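Ticket 8-1714 / Oveo listings portal
Opened by: Gasetti Rentals, front desk
Status: open, waiting on Oveo
Priority: high

Availability calendar wrong on the Brotska Street studio, second floor. Shows free all of April. It isn't, we have a signed lease through the 17th. Two inquiries already this morning, had to turn both down. Not a great look.

Tried so far: logged out, back in. Cleared the cache. Re-saved the listing. Changed minimum stay from 14 nights to 30 and back again. Calendar still green.

Update, 10:40 am. Other furnished units look fine. Only difference I can see is the studio was copied from the old Barbosa House listing, the one we took down in the winter. Maybe its still pulling dates from there? 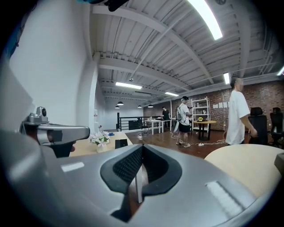 Does blocking the dates by hand hold until the sync is fixed?
Only until the next sync, which can take up to 8 hours. After that the block drops off and the unit shows as free again.

So for now I'm blocking it by hand first thing and again before we close. Also turned off instant booking on the studio so no one can reserve without us seeing it. Rent and deposit fields look right, didnt touch those.

Update, 2:15 pm. Oveo support wrote back. They see 2 calendar IDs on the one listing, ours plus the Barbosa one. Can't remove it from our side, button is grayed out. They have to do it. Asked them to leave the photos and floor plan alone, took forever to load last time.

Still need from Oveo:
- old calendar ID removed
- listing re-synced
- confirmation that the weekly rate didn't reset

Leave open. Will check the calendar again in the morning before the phones start.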